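Stories > Short Fiction > Line 46

The budget was due at five, and at ten past three I still had a blank cell on line 46 where a number was supposed to go.

Line 46 was "end effectors, spare." I'd been putting it off all week because every time I typed something in, Igor Šimek came by my desk and made a face at it. Igor runs the arms. I run the spreadsheet. We get along great eleven months of the year and then it's January and I start asking him what things cost.

"Just come and look," he said.

"I don't need to look, I need a quote."

"You need to look."

So I went and looked! I brought the laptop with me, open, walking down the hall at Edurton like a waiter with a tray, and I set it on the windowsill in the lab and pulled up the Gajdoš catalog in one tab and the Taltgate one in the other. Igor already had the drawer job going. He's been on the drawer job since before Thanksgiving, and I've paid for it under three different headings.

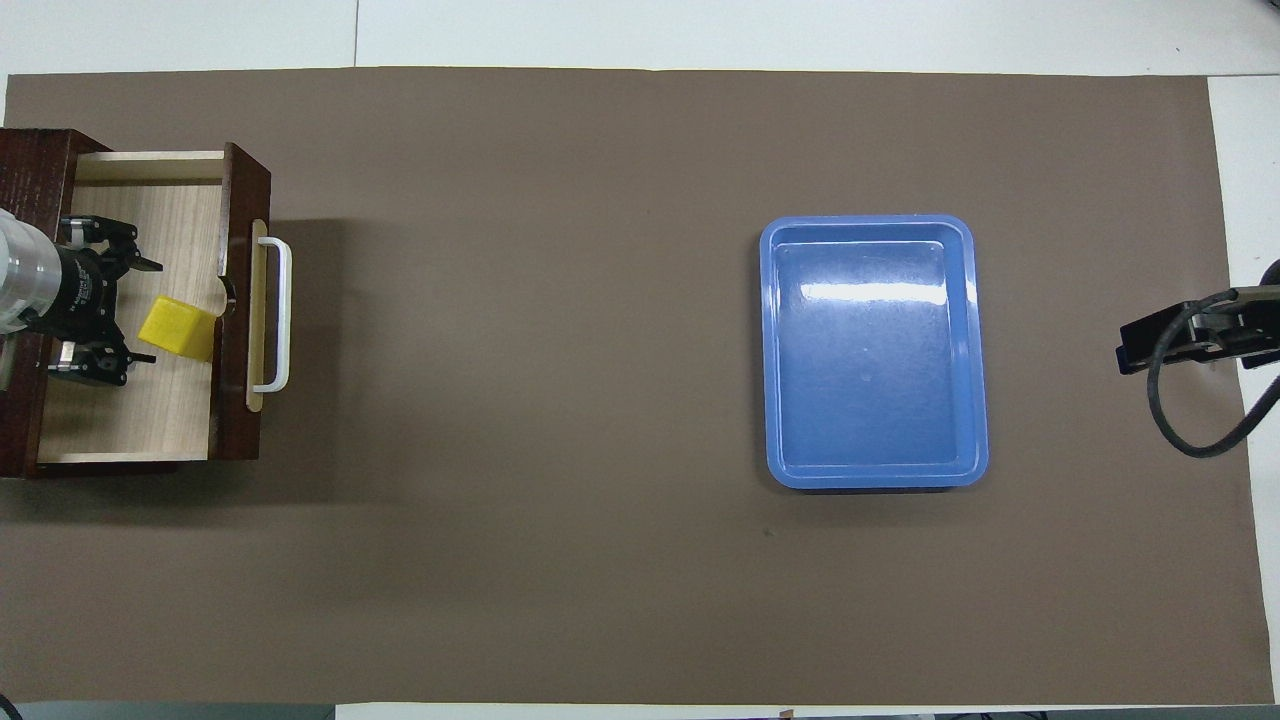

The drawer job, with the yellow block still in the drawer.

"So what am I looking at?" I said.

"Fingers."

"They look fine."

"They look fine from there."

He stopped the run and waved me over, and I put my face down near one of the grippers (you're allowed to if he's holding the stop button, that's the rule, I typed up the rule) and he ran his thumbnail along the inside of the finger. There was a groove. It wasn't much of one, maybe what you'd get on a kitchen spoon that's been through the garbage disposal once.

"Okay," I said. "And that matters how much?"

"Two more months, it starts dropping things."

"And a new pair is what?"

He told me. I typed 2000 into line 46 and looked at it, and it sat there looking back at me, and I felt a little sick, because 2000 was exactly what I had penciled in for the new chairs. I'd promised people chairs. Marketing has chairs! I had a picture of the chairs taped up over my monitor, next to the fire drill map.

"Could we do one pair?" I said. "We've got two arms. Do the bad one now, do the other one next year."

Igor didn't say anything. He just let go of the stop button and typed something and started the second half of the program, the part where the arms have to work together, which I'd only ever seen on a slide. 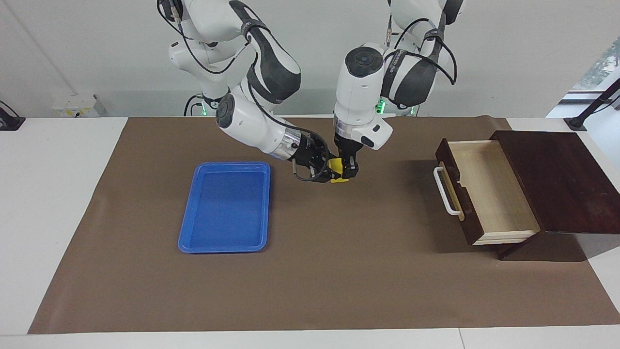

and I kept on with my argument, I really did, I got all the way through depreciation and was starting in on the shipping from Fuluvham. But I was talking slower and slower. You try explaining depreciation while two machines are trying to be polite to each other over a block you could lose in a coat pocket.

"If one of them has new fingers and one has old," Igor said, "they don't squeeze the same. I have to tune each one by itself. That's my whole spring."

"How much is your spring?"

"You have the spreadsheet."

I did have the spreadsheet. Igor's spring was on line 12 and it was a lot more than chairs.

I went over to the windowsill, scrolled back down to line 46 and changed the quantity from one to two. The total at the bottom went red. I deleted the chairs and it went black again. Then I put one chair back, for me, under "lab furnishings, misc.," and it stayed black, so I hit save before anything could change its mind.

"Gajdoš or Taltgate?" I said.

"Gajdoš. Taltgate's come with the wrong screws."

"Do screws cost extra?"

He made the face. I added a line for screws.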